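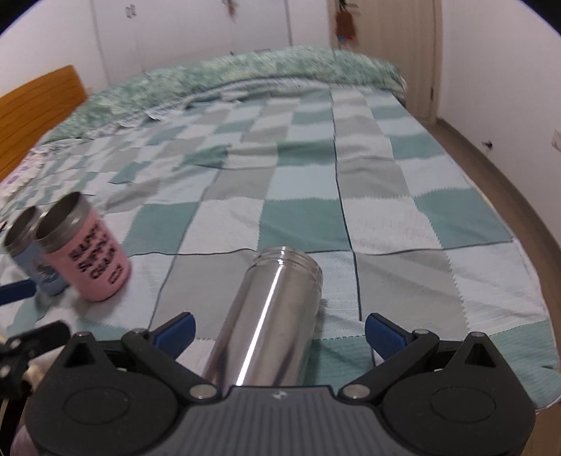

Photo: Adhiambo Ndung'u

Chapter 6
Coalitions and Electoral Pacts

Parties are formed to compete with one another. They want different laws, they draw on different voters, and their leaders usually want the same jobs. Even so, in many countries the normal state of affairs is for two or more parties to govern together, and in some places they stand for election together as well. This chapter looks at how such arrangements are made, what the parties give up to enter them, and why some last a full term while others fall apart within months.

The chapter begins with a local case. Large national coalitions are often reported in great detail, but the same steps can be followed more easily in a small council where few people are involved and the papers are short.

The Obura agreement

Obura district council had been run by one party for as long as most of its residents could remember. When that party lost its majority it remained the largest group, but it could no longer pass a budget alone. Its leader, Hamisi Lema, first tried to govern as a minority and to win votes one issue at a time. This worked for routine business. It failed on the first large decision, a plan to close the bus depot at Grultamgate and move the service to Tokisden.

Two smaller parties had opposed the plan for different reasons. Akinyi Odera's group, which drew most of its support from Grultamgate, wanted to keep the depot and its jobs. Atieno Magesa's group had no strong view on the depot itself but objected to borrowing money for the new site. Between them they had enough seats to block the plan, and with a handful of independents they had enough to replace Lema as leader of the council.

On Feb 19, 2019 the two groups published a joint agreement. It ran to two pages. The first set out what they would do: keep the depot, freeze new borrowing and review parking charges. The second set out how they would work: who would chair which meetings, how disputes would be settled, and what notice either side must give before leaving.
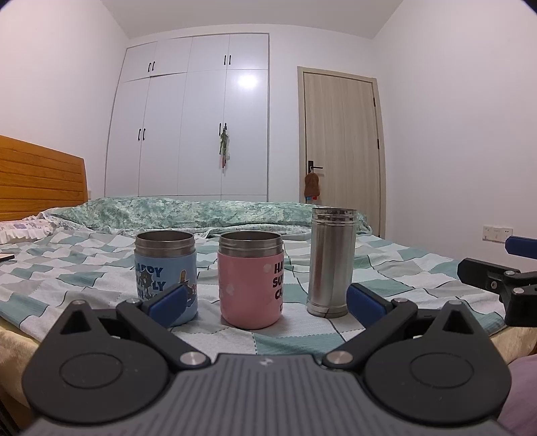

The second page turned out to matter more in practice. Parties can often agree on a short list of aims, especially when they have just defeated the same opponent. It is harder to agree on what happens when something comes up that is not on the list. The Obura agreement said that on such matters each group could vote as it liked, provided that it told the other group the day before. Several votes were lost under this rule, but the agreement itself held.

Some terms used in this chapter

A coalition government is one in which two or more parties share executive posts. Members of each party hold office and are expected to defend the decisions of the whole.

A support agreement is looser. One party governs, and another promises to vote for its budget and to back it in votes of confidence. The supporting party holds no posts - it can criticise the government freely on everything else.

An electoral pact is made before polling day. The parties may present a joint list of candidates, or they may agree that only one of them will stand in each seat.

A caretaker administration carries on with daily business while talks are under way. It is expected not to take major new decisions.

These terms are not used in the same way everywhere. In some countries the word "coalition" covers joint lists as well as shared government, and readers should check which is meant.

Why parties join forces

The simplest explanation is arithmetic. Under an electoral system that rewards the largest list, two parties that stand apart may win fewer seats than they would together, even if not one voter changes his or her mind. Suppose that 1000 votes are cast in a town and 900 of them go to three parties of similar size. A small shift between them decides who comes first, and a pact between any two would normally settle the matter.

Arithmetic does not explain everything. Voters do not always follow their party into a pact. Graça Meireles, in her study of council elections in Gorkier, found that supporters of the junior partner were the most likely to stay at home. Some disliked the other party more than they disliked the one in power. Section 6.2 returns to this point.

Before reading on, make a note of the last coalition or pact you remember from your own area, and of which party gained most from it.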